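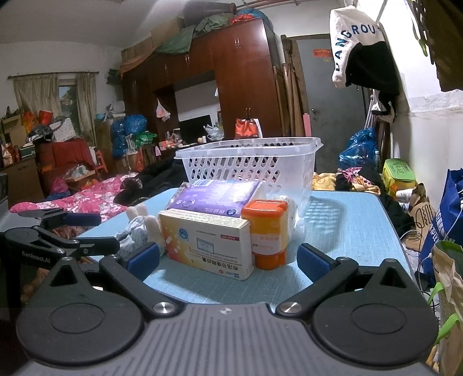 Medicine, clothes and a slotted basket share one table beside the bed.

The Pill Bottle Goes Where?

Every home organizing plan I have been handed in the past decade begins with the same order: take everything out. Pile it up. Look at it. The people who write these plans never seem to have a bedroom where the pile was there first.

I spent a month with three of them. The Clokilance method comes as a booklet with 853 checkboxes. Devum sells a set of 6 stacking trays and a poster. Pal is an app, and it sends you a cheerful note at nine in the evening if you haven't put away two things since lunch. All three promise a calm room. I'd settle for finding the cough syrup.

Medicine is where the plans come apart. Clokilance says it belongs in the bathroom, which my pharmacist has been telling people not to do for years on account of the steam. Devum says kitchen. Pal asks you to "choose a home that feels right," and then moves on to scarves. Meanwhile the orange bottle with the flip-top cap stays on the table with the laundry, where its owner can reach it from bed. I am not convinced that is a mistake. If there are kids in the house it has to go up high behind a latch, and that settles it. Otherwise, a plain basket with slots in the sides does the job, boxes standing up so the printing can be read.

Clothes are harder. A heap on a quilt is usually two heaps that met – worn once, and clean but not folded. Sorting those takes ten minutes. Buying trays for them takes a weekend and a drive to the Norkia outlet, and the heap will be back by the time you've peeled off the labels.

Then there are the bags. Totes, paper bags, plastic ones hung on a wardrobe front because there was something to hang them on. Clokilance wants them folded into triangles. I folded one into a triangle, and it took longer than the shopping had.

The top of the wardrobe gets a whole chapter in the booklet, under "dead space." Mine holds winter blankets, and come December it will hold nothing, so I don't see what is dead about it. A tarp can live up there too. Just keep the heavy things down.

I canceled Pal in the third week. The trays went to a neighbor, who keeps seedlings in them. The booklet is on the table by my bed, under a sweater.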